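The Quiet Return of the Birthday Show

Last updated: 19th October

When the pop duo Fledura announced that they would celebrate their second album with a show in Stivumstead, many fans thought it was a mistake. The town has one theater and 4000 people. The duo can fill much bigger halls, and their manager was asking them to do so.

But they came in September, and they stayed for two nights. Tickets were given first to people who live in the town, and the rest were gone in 53 minutes. I was lucky to receive one for the second night, in the last row, behind a very tall man.

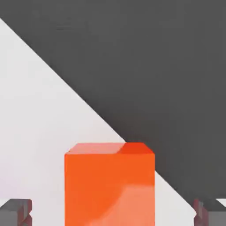 Fame today is often made from small surprises, and Fledura understand this better than most stars of their age. They did not give any interview before the show. They only posted a short birthday message, with no music in it and no date. For the second night they changed almost everything, also the colors. The bright orange of a cube, with paler salmon on its top, is close to what the singers wore when they came on stage, and by the next morning the fan pages were full of people looking for the same jackets.

The guest of the evening was the comedy group Ayala, who joined for the song "Punico" and forgot half of the words. The public sang them instead. I have been at many celebrity parties where everybody looks at the door to see who is coming in. In Stivumstead people looked at the stage, and after the last song they stayed in their seats for a long time.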